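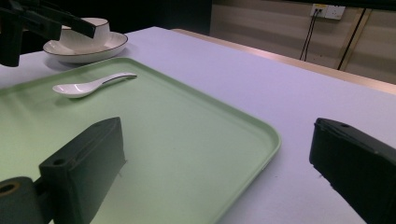

Search the help pages Go

Replacing wall panels in a small goods lift

Posted by Candela Toledo, Monday, November 3, 2025

We have a two-stop goods lift at Peñalver, put in by Skastetti. The back wall panel is dented and the edge has come away from the trim at the bottom. The lift still runs. The maintenance firm has quoted for a full reline in stainless, which is more than we want to spend. Can one panel be changed on its own, and does the new one have to be the same weight? The plate inside says 63 kg, nothing about the walls.

Renji Mizuno
Usually yes. Most small cars have panels hung on clips or screwed from inside, so one comes out without touching the others. Ask for the panel number, which is often stamped on the back or listed in the handover file. 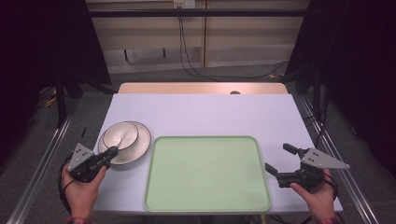 Weight does matter. The counterweight is set for the car as it was built, and a thicker panel adds to the load on the motor every trip. A like-for-like panel is fine. If you go heavier, the firm has to check the balance and write it in the log book. Don't let anyone take the panel off with the lift live – it should be locked off at the main switch first.

Anselmo Miranda
just get it relined, we did ours in June and it looks much better

Trinidad Barroso
We had a single panel done through Woketwood. It took 17 days to arrive and the colour was slightly off next to the old ones. I'd ask for a sample first. Also get the bottom trim replaced at the same time – ours was bent by trolleys and the new panel wouldn't sit flat until it was changed.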